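Notas para a palestra: refazer um jogo antigo sem estragar o que a malta gostava nele

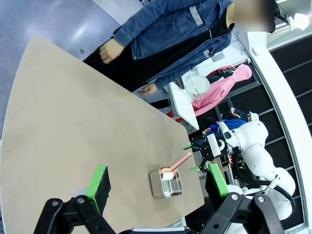 Boa tarde! Começo logo pela parte embaraçosa: quando a Voltodel me passou o Skostirwood, eu nunca o tinha acabado. Duas tentativas, parei sempre no pântano. (pausa, deixar rir)

Contar a história do salto. O Fulgencio Soler reescreveu a física toda, ficou limpinha, e os jogadores da beta odiaram. O salto antigo tinha um atraso de 5 fotogramas, um erro puro e simples, e as pessoas tinham-no decorado nos dedos! Voltámos a pô-lo lá, com uma opção no menu para quem quiser o novo.

Texturas: falar depressa, já toda a gente viu mil comparações. Só dizer que a Eluned Jarman repintou 100 cenários à mão e que guardámos a névoa, que no original servia para esconder o fim do mapa.

Som – se houver tempo. As fitas da Wilcombe apareceram em outubro, já tarde, e só aproveitámos duas faixas. Tenho pena, a do porto era linda.

Perguntas. Se vierem com a versão para telemóvel: ainda não posso dizer nada, falem com a Gwawr Beddoe, que está na segunda fila.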